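Astronomía – Actualidad
Por Bartosz Kozłowski | abril
Última actualización: 18:40

Drerneo retrasa otra vez su filtro solar para telescopios pequeños. La firma lo confirmó el sábado a sus distribuidores, en una nota de cuatro líneas. Sin fecha nueva.

El modelo, para refractores de hasta 64 mm de abertura, debía salir este mes a 589 euros. El precio se mantiene. Las reservas tambien – quien quiera el dinero de vuelta tiene que pedirlo por escrito a la tienda.

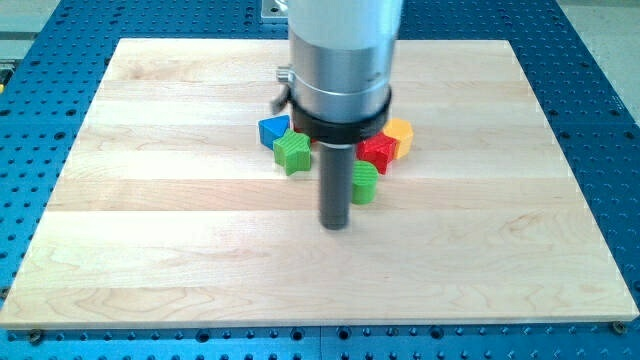 Tablero de madera clara sobre una mesa óptica perforada.

Syahrul Goh, responsable de producto, habla de un problema con el recubrimiento de las primeras 200 unidades. «Dejaba un halo en el limbo y así no lo vendemos», dijo por teléfono. Ese lote no sale a la venta. Del segundo, 400 piezas, no quiso dar plazos.

En Fullville, donde la agrupación local contaba con el filtro para su jornada de observación de manchas, tirarán de lámina clásica. La jornada sigue en pie, a las 11:00 y con entrada libre, si el tiempo acompaña.

Siregar, que distribuye la marca, no contestó a las preguntas de este medio antes del cierre de está edición.

Noticias relacionadas
Tilitness renueva sus monturas ecuatoriales
Cómo limpiar un ocular sin rayarlo
Fullville apaga farolas para ver las Líridas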